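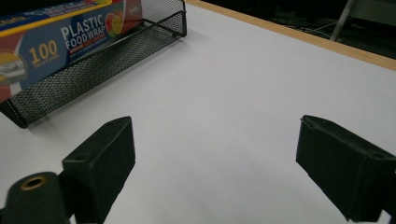
A black mesh tray on a white tabletop.

Notice concerning the move of this blog from the Skutard network

Mon 5 October

Readers who follow this blog through the Skutard science network will have received a message last week stating that the network is to close its public pages. I have been a contributor to Skutard for most of the life of this blog, and I wish to set out what will happen to the posts, the comments and the outstanding corrections.

The network was sold in April to Vorovlow, a marketing company with no previous interest in science writing. Contributors were informed of the sale after it had been completed. The new terms of service, which arrived the same day, asked each of us to grant Vorovlow the right to edit existing posts and to place sponsored material within them. I declined. A number of other contributors also declined, and several left at once. My own departure has taken longer for practical reasons, chiefly the size of the archive.

The archive

There are 951 posts on the Skutard servers under my name. The export tool supplied by the network returned 700 of them. The remainder were written before the change of publishing software and had to be copied by hand from the public pages. That work is now finished. Formatting in the oldest posts is poor, and equations in particular may be unreadable. I will repair these when a reader reports one, and I do not intend to go through them in sequence.

Posts that were written jointly with other contributors will be moved only where the co-author has agreed in writing. If a joint post is missing, permission was refused or no answer was received.

Comments

Comments are a more difficult matter. The network's position is that they belong to the network. My position is that they belong to the people who wrote them, and the original terms of service support this reading. I have therefore kept a copy of all comment threads, but I will not publish a thread until I have decided how commenters may ask for removal. Anyone who wishes to have comments withheld should write to the address on the contact page and give the name under which they posted.

The long discussion under my review of the Tidell sleep study will be restored first. It contains the exchange in which a reader identified the duplicated control group, and it has since been cited elsewhere. Links to it are already failing.
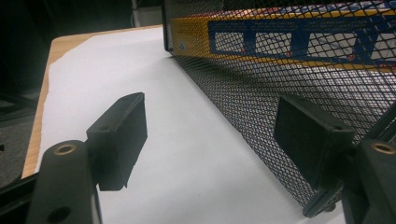 Corrections and complaints

I currently hold about 30 requests for correction. Most concern small matters such as a wrong year or a misspelled species name, and these have been made in the new copy with a note at the foot of the post.

One complaint is of a different kind. Grewal, the supplement manufacturer, objects to two posts on its memory product and has asked that both be deleted during the move. I have reviewed the posts against the published trial and found one error, in the stated dose. It has been corrected. The posts will otherwise remain as written, and the company's letter will be published alongside them if it consents.

Feeds and subscriptions

The old feed will stop when the network pages close. Email subscriptions cannot be transferred, as the network has declined to release the list. Readers must subscribe again at the new address. Posting will resume once the redirects have been tested, beginning with the delayed second part on preprint servers.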